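Zasthorpe Residence Services Board
Forum: Linen, Laundry and Housekeeping
Thread: Folding on the wood table: shirts, denim and the mark in the middle
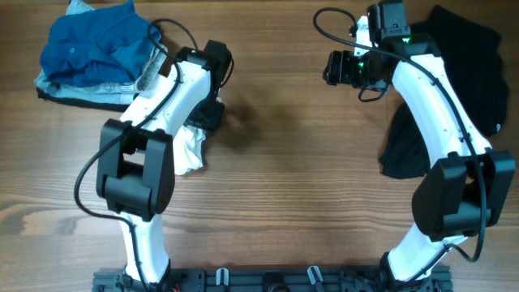

Folding table, medium-brown wood. Dark blue shirt on top of the stack.

Posted by: linen_desk_zasthorpe
January 29, 2021

Members are invited to comment on the folding procedure before the new edition of the housekeeping handbook goes to print. The present text is found on page 37 and has not been revised since the laundry room moved to the ground floor. Three matters are open.

The first is stacking order. The handbook requires that garments be stacked with the darkest at the bottom. The stack shown follows that rule in part: there is a black garment at the bottom and a light blue, denim-colored one over it, but the dark blue button-up is on top.

The second is the table. There is a faint dark smudge on the wood, in the open part of the surface where most folding is done. We would like advice on whether the top should be refinished or covered.

The third is whether shirts ought to be folded at this table at all, or sent directly to the hanging rail.

Please keep replies to these points. Requests concerning machine hours belong in the separate thread.

Posted by: eastwing_laundry

Our wing supports keeping shirts at the table. The hanging rail has space for 50 garments and is full by the middle of the morning. A folded shirt that is slightly rumpled can be pressed by its owner. A shirt left in a basket for lack of a hanger will need to be washed again.

On stacking order, we have never understood the purpose of the rule. If it concerns dye, the garments are clean and dry when they reach the stack, or they should be.

Posted by: byun_textile_care

I must disagree with the previous member on the question of dye. New denim can leave color on a pale garment by rubbing alone, and it need not be damp. I handled returns for Byun for several years, and the complaint was a common one, particularly with white collars.

That said, I do not see that the present rule prevents it. Placing dark garments at the bottom still leaves one dark garment touching one light garment somewhere in the stack. A better rule would be to stack by fabric. Heavy items go at the bottom, shirts go on top, and whites are kept in a stack of their own. Under such a rule the dark blue shirt is exactly where it belongs.

Posted by: linen_desk_zasthorpe

The point about weight is noted. Would the member propose wording? The handbook allows two sentences per item.

Posted by: byun_textile_care

Proposed: "Stack garments by weight, with the heaviest at the bottom and button-up shirts on top. White items are to be stacked separately."

Posted by: north_annex_hk

The annex objects to the second sentence. We have one table and it is not large. A separate stack of whites takes up the area needed for folding, and in practice it will be moved to a chair and then to the floor. The rule as it stands is imperfect, but staff know it.

We also wish to ask about the white cloth in the photograph. Is it waiting to be folded, or is it used to wipe the table? In the annex, wiping cloths are kept away from clean clothing, and we had understood this to apply to all wings.

Posted by: linen_desk_zasthorpe

The handbook applies to all wings. Wiping cloths are to be kept on the hook beside the sink. I am not able to say from the photograph which kind of cloth it is. It is crumpled, and either reading is possible.

Posted by: eastwing_laundry

If white cloths are used for both purposes, confusion will continue. Could wiping cloths be ordered in another color? Yellow would be suitable.

Posted by: supplies_office

Colored cloths are available from our present supplier, Wulletti, in yellow and green. Stock on hand is 1,134 white cloths, and the office would prefer to use these before ordering. A line of colored stitching along one edge would serve the same purpose. The sewing room has confirmed that it can take the work in small batches.

Posted by: woodshop_member

With regard to the table, I would advise against refinishing at this stage. The grain on that top is pronounced and has darker streaks running through it, so a faint smudge does little harm to its appearance. The concern is whether it transfers to clothing. Rub the spot firmly with a clean, dry white cloth and examine the cloth. If nothing comes off, leave the table alone. If color does come off, clean with mild soap and a barely damp cloth, let it dry overnight, and repeat the test.

Sanding one spot will leave a pale patch that is more noticeable than the smudge. If it must be sanded, the whole top must be sanded.

Posted by: north_annex_hk

We would favor a cover. The annex table has had a padded cotton cover since June and it has given good service.

Posted by: woodshop_member

A padded cover is comfortable for pressing, but it moves during folding unless it is tied underneath. It also hides spills, and moisture trapped under padding will mark wood far more seriously than anything seen here. If a cover is adopted, it should be removed at the end of each day.

Posted by: north_annex_hk

Ours is tied, and it is removed weekly. We have had no marks.

Posted by: eastwing_laundry

Weekly appears to us too seldom. We would ask that the annex inspect the wood under its cover before the practice is recommended to other wings.

Posted by: mumusov_house

Mumusov House is not bound by the handbook but follows it where possible. Our residents fold their own shirts, and we ask only that the buttons be fastened first, top, middle and bottom. It keeps the front panel flat and the stack does not slide. The current text says nothing about buttons. We suggest that it should.

Posted by: byun_textile_care

I support the addition. I would fasten every second button, but three is sufficient.

Posted by: linen_desk_zasthorpe

The following will go forward as draft text: stacking by weight with shirts on top; three buttons fastened before folding; wiping cloths marked with colored stitching. The separate stack for whites is held over, given the objection from the annex. Shirts will continue to be folded at the table.

The rub test will be carried out before any decision on a cover. The annex is asked to report on the condition of its own table in this thread.

Posted by: north_annex_hk

The cover has been lifted. There is one pale ring near the left side. We cannot say whether it was there before the cover was fitted.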